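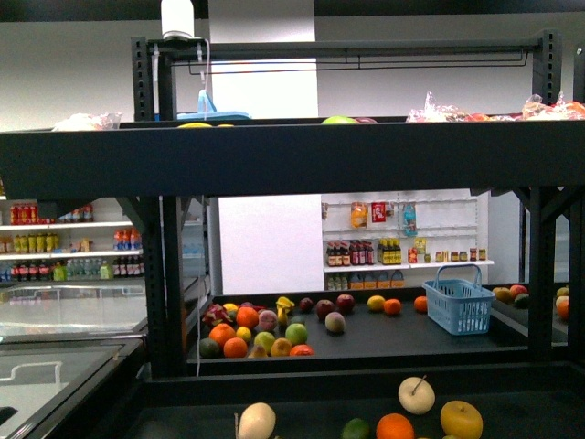 Peltovel is back on its wheels and picking again after the wrist cable swap, and I want to get all this down before I forget which bolt went where. The short version is that the arm is fine, the head was tilted wrong, and I spent most of the morning blaming the arm. With the head where it's parked now, the middle shelf is lovely (dragon fruit on the left, basket on the right, everything between them in plain view) but the top shelf is still nearly edge-on, and the loose fruit up there is just little humps behind the black lip. So top shelf picks stay switched off until I've sorted the lift height. Please don't turn them on to see what happens, I did that already!

Wrist cable first. The old one had gone stiff where it comes through the last joint and the gripper kept dropping off the bus whenever the hand rolled past its halfway point. Swapping it is a two-person job whatever the manual says. Mio held the hand while I fed the new one through from the elbow end, and it needs pulling through with string, because pushing it just makes it bunch up behind the second clip. Leave a loop as long as your thumb before the connector. The previous one had no slack at all and I'm fairly sure that's what killed it. I cycled the wrist end to end 300 times with nothing in the hand and didn't get a single dropout, then had lunch.

Next was the gripper. New finger pads from Grerkora, the soft ribbed ones. They're thicker than the last lot, so the zero is different, and if you don't redo the zero the fingers think they've got hold of something when they're only touching each other. Dullasach has a button for it now under the hand page (it used to be a config file, hurrah). Close slowly, wait for the current to settle, press it, open, then do the same again to check. I've set the closing force to 70 on the slider for the hard fruit. The peaches want less than that, and I haven't found a number I like. Mio thinks we should go by squash depth and forget force altogether for anything with a skin like that. Probably right, but not today.

Then the head, which is where the morning went. After the wrist job every reach towards the middle shelf was landing short, always by the same sort of amount, and I recalibrated the arm twice before it dawned on me that the hand went exactly where it was told. It was being told the wrong place. I'd leaned on the head to get at the shoulder cover and the tilt joint had slipped a notch on its clamp. Two small hex screws, left side, behind the plastic. They were finger loose! I've put threadlock on them and drawn a paint line across the clamp and the bracket, so if the two halves of the line ever don't meet, stop and redo the tilt before you touch anything else.

Rack side: the white cable that comes down the left of the rack from the crossbar needs to stay tight in against the upright. It hangs well inside the sweep if the elbow goes wide on a reach to the left end of the middle shelf. I've added a keep-out strip along that upright in Dullasach, 300 mm deep, which is generous, and it does cost us the awkward corner where the lime is sitting. Happy to shave it down once somebody has clipped the cable in properly. The black lip at the front of the shelves is in the collision model too, slightly taller than life.

Base parking. The mark for the Bustamante aisle is the blue tape, and the front edge of the base should be 600 mm from the shelf edge. Measure it with the stick, don't eyeball it. If the base is too close the elbow folds up and the planner starts offering very silly routes, including one round the back of its own neck which made Amparo Marín laugh out loud.

Things still open:
- lift height for the top shelf, and whether the head has to tilt down as well
- force for the peaches, see above
- the basket handle. It stands up right where the hand wants to come down, so at the moment we drop from behind it and that's slow. Could we just fold it?
- the left rear castor squeaks and I've run out of the good grease
- clear plastic bags. The depth is rubbish on them and I have no plan whatsoever

Spare wrist cable is in the second drawer, coiled, with a green tag. The old one is in the same drawer with a red tag and it's broken, so please don't fit it. I'll cut the connectors off it when I find the snips.

Last updated: April 5, 2025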